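Plenthorpe H2 hand-held grippers - sold as a pair
Equipment library, Jindow workshop

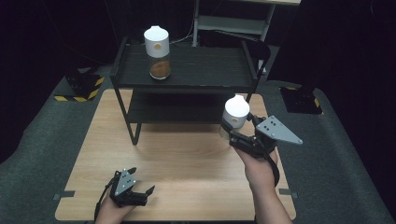
The H2 is the gripper we have had out on the bench more than any other this year, and I'm delighted to be able to write a proper page for it at last. You hold one in each hand and work the fingers yourself, so you get a very direct feel for what a two-fingered grip can and can't manage before you commit to bolting anything to an arm. Small upright jars are where it shines. With a clear jar and its rounded white cap between the fingers of the right-hand unit, held up over the table by the end of the black two-tier shelf, you can get a good look at how the fingers sit against the jar. The left-hand unit stays open and ready near the table edge, and swapping the work from one side to the other soon becomes second nature.

What it's like to use

Lovely, mostly! The jointed fingers move smoothly and there is very little slop in the linkages, even on our older pair. I came to them from the Radisex trigger grips, which are good solid things but make you squeeze hard for the last bit of travel, and the difference after a long afternoon is enormous. Bohumila Beneš, who has much smaller hands than mine, found the Radisex grips a real stretch and took to the H2 within minutes.

Shelves are a good test, and I'd urge anyone comparing grippers to get hold of one. Reaching over an upper shelf is easy enough with nearly anything. Getting into the gap between two levels is where a bulky gripper starts knocking into the legs, and you find out how much of the thing sits above the fingers. The H2 has a flat, angular grey plate on top, and you do need to tilt your wrist a little to bring it in under a shelf. It took me more than 10 tries to stop clipping the edge. After that I hardly thought about it.

The cable

Each gripper has its own black cable. Let it hang down beside the wrist in a loose loop and you will forget it's there. Pull it tight and you'll feel it tug every time you turn your hand over. Zewditu Mekonnen runs hers down the outside of the forearm with one soft strap near the elbow, and I've copied her ever since.

How it compares

Plenthorpe H2: light action, good on caps and narrow necks, wants a bit of care under low shelves. Our favourite for two-handed work.

Radisex trigger grip: stronger at full squeeze, tiring over a long session, fits under almost anything. Still what I'd pick for heavy tins.

Workneh soft pads: these go on the H2 fingers in place of the standard ones. Wonderful on smooth plastic, a bit too clingy for setting things down neatly. The object tends to come back up with you unless you open the fingers slowly.

We haven't tried the H2 on anything bigger than a large mug, so please tell us how you get on if you do.

Trying them out

I'd start with one jar and one hand. Lift it, hold it clear of the shelf, put it back on the same spot. Then do it with your other hand, which will feel hopeless for a while - stick with it. Once both sides are behaving, pass the jar across from right to left at chest height. Then try jars with different amounts in them, as a nearly empty one tips much more readily if you bump it with a fingertip on the way in.

Caps with a rounded top are kinder than you'd expect, provided you come in from the side and low enough to catch the straight part. Coming in too high, the fingers ride up the curve and the jar slips out downwards. Put a folded towel underneath while you're learning.

Borrowing

We have 2 pairs to lend. One has the standard fingers fitted, and the other usually has the Workneh pads on, so say which you'd like. Loans run for 9 days and can be extended if there's no queue. Collection is from the Jindow bench on a Monday, any time after lunch, and someone will go through the fitting with you.

In the case: left and right grippers, both cables, standard fingers, a hex key and two soft straps. Please wipe the fingers before you bring them back, and coil the cables loosely - a tight coil gives them a kink near the plug that takes ages to work out.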